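Print this page | E-mail this page

Open afternoon at Halunthorpe - what I saw

I'd driven past the Halunthorpe building for years and never once gone in, so when Leonie Stubbs mentioned they were opening it up for an afternoon in July I said yes before she'd finished the sentence! We got there at 4, signed the sheet, and were handed over to Margit Björklund, who walks fast and talks faster (I loved her).

First came the archive, 1,000 boxes on rolling shelves, and then the print shop, where they run off 500 copies of the Randitik newsletter at a time. It smelled wonderful. Leonie bought a poster she has no wall for.

After that we went upstairs to the locker room, and I'm a sucker for the ordinary corners of a place, so I lingered. There's a big black-framed window with all that greenery behind it, and the water dispenser stands right by it. 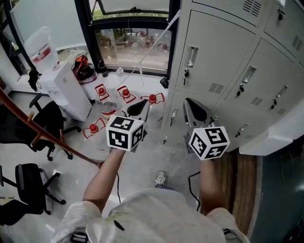 Vol. 16, No. 4

The clear bottles on the floor with the red caps caught my eye - each one has a little red ring for a handle, and I want some for my own kitchen. Light gray tile everywhere, lockers along the side, a nice bright spot to stop for a drink. I could have stayed there with a book.

We finished in the canteen with lemon cake, and Fletcher Tomoana told us about the old loading dock, which you can only see if you book ahead. I've put my name down. Parking is behind the building, and the side door is easier if you have a stroller.

Last updated: July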